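The white table and other things with legs

Gallery page for the Kanik furniture swap, April. Only the one photo up so far, rest of the captions are in already so people can start claiming. Pictures for those to follow when Haruto sends them over.
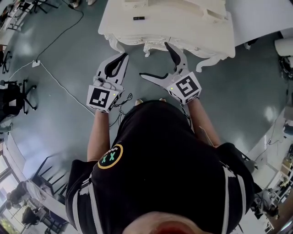
The white table. Carved apron, scroll feet, teal floor.

First piece on the list and the one everybody has written in about. White all over, scalloped along the apron with scrolls worked into it, and the legs do the full cabriole curve and finish in a little scroll at the foot. Small black thing on the top does not come with it.

Lot number is 27. Asking 105, which Aldana Cisternas set and I am not going to argue with her. She bought it off a hotel clearance years ago and it has lived in a hallway, a bedroom and then her sister's garage. Two coats of white over whatever it was before. She thinks brown.

Questions I've had so far, all in one place so I can stop typing them:

Can it be repainted. Yes, it's your table. Sand lightly in the scrolls, the paint sits thick in there and a heavy hand will flatten the carving.

Is it a dining table. No. Hall table, side table, plant table, that sort of thing.

Does it wobble. Not on a flat floor. On Aldana's hallway tile it did, she used a folded card.

Will you deliver. No. Haiyan Wei has a van and might, ask her nicely and pay for gas.

The rest, pictures coming

Lot 28 – Kilon bookcase
Four shelves, dark stain, one shelf pin missing. Kaiwen Hao is bringing a replacment but bring your own if you're fussy. Heavy. Two people to lift, stairs are not fun with it.

Lot 29 – pair of kitchen stools
Round seats, one recovered in green, one still in the old stripe. Sold together. Please don't ask me to split them, I said no to three of you already.

Lot 30 – Nnaji floor lamp
Works. Shade is a bit yellow from age and looks better lit than not. Long cord. Bulb included.

Lot 31 – sewing box on legs
Opens out both sides like it should. Still has buttons in it, Zhenhua Xue says keep the buttons. Hinge on the left is stiff, drop of oil.

Lot 32 – coat stand
Bentwood, six hooks. Leans slightly if you hang everything on one side so don't.

Lot 33 – small desk with drawer
Drawer sticks in damp weather. Ink stain on top, shape of Florida. Would suit a kid or somebody who owns a desk mat.

Lot 34 – mirror, oval
Gilt frame, chipped at the bottom where it stood on the floor. Glass is good. Wrap it before it goes in your car, last year's one made it as far as the parking lot.

Lot 35 – box of odd feet and knobs
Bun feet, a few casters, brass knobs, none matching as far as I can tell. Take the whole box. Zhenhua wants it out of his hall.

A couple of notes on looking after old painted pieces like the white one, because Aldana asked me to put them up

Dust the carving with a dry paintbrush, the soft kind. A cloth snags on the edges. Damp cloth on the flat top is fine, wipe it off after. No spray polish on paint, it goes sticky and then you've got dust glued in the scrolls for good. If a chip shows up touch it in with a small brush and leave it alone overnight. Felt pads under the feet if you've got wood floors. Lift by the frame under the top, never drag it, curved legs hate being dragged.

How to claim

Message with the lot number and your name. First one in gets it, I go by the time on the message and that's final. Code for the Grirbridge side gate is 2355, push hard, it sticks. Pickup is from 10 in the morning to 2 in the afternoon, and if you haven't come by then it goes to the next person on the list. Cash or transfer, either. Bring a blanket and some rope, we always run out of both.

If you're dropping off instead of picking up, same gate, leave it on the left and stick a label on with your name and the price. Tape does not hold on waxed wood – tie it on with string.

More pictures when I get them. Lamp first probly.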